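Why Do Baskets Have Holes?

Have you ever looked closely at a basket? Many baskets are full of gaps. It may seem odd to make something for carrying and then leave holes in it, but the holes do a few useful jobs.

Letting the air in

Fruit is still alive after it is picked. It takes in oxygen from the air and gives off water and a gas called carbon dioxide. If you shut fruit in a plastic bag, the water can't get away. It collects in drops on the inside of the bag, and mold likes damp places.
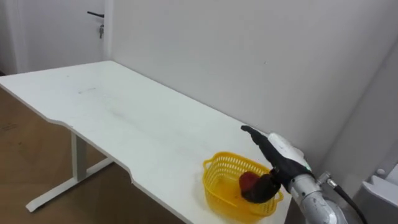

Air can reach fruit in a basket from more than one side. It comes in over the top, and it comes in through the gaps as well. Look at the sides of the yellow basket – they are a grid of small rectangular openings. The rim around the top is smooth and solid, so there is a good edge to hold. A shallow basket helps too, as the fruit at the bottom doesn't have much piled on it. Too much weight can bruise soft fruit like peaches.

Using less plastic

Every hole is a place where no plastic was needed. That makes a basket lighter to carry than a solid tub of the same size and thickness. The strips between the holes hold each other up, a bit like the bars of a climbing frame.

What about apples?

Apples give off another gas, called ethylene (say "ETH-uh-leen"). It makes some kinds of fruit ripen faster. A green banana next to an apple may turn yellow sooner than one left by itself. In an open basket, some of the gas drifts away. Apples keep for a few days on a table and much longer in the fridge.
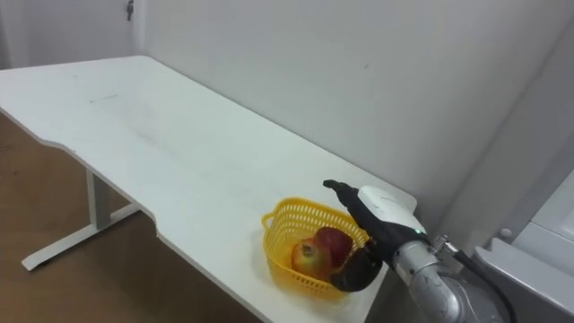

Try it yourself

You need 2 slices of bread, a plastic bag and a basket with holes. Ask a grown-up before you start.

1. Seal one slice in the bag. Put the other slice in the basket.
2. Leave them side by side overnight.
3. Feel both slices in the morning. Which one is harder? Where do you think its water went?

Words to know

Lattice – a pattern of crossed strips with gaps between them.
Ripen – to become ready to eat.

Written by Jade Mapplebeck for Skolel, September 2018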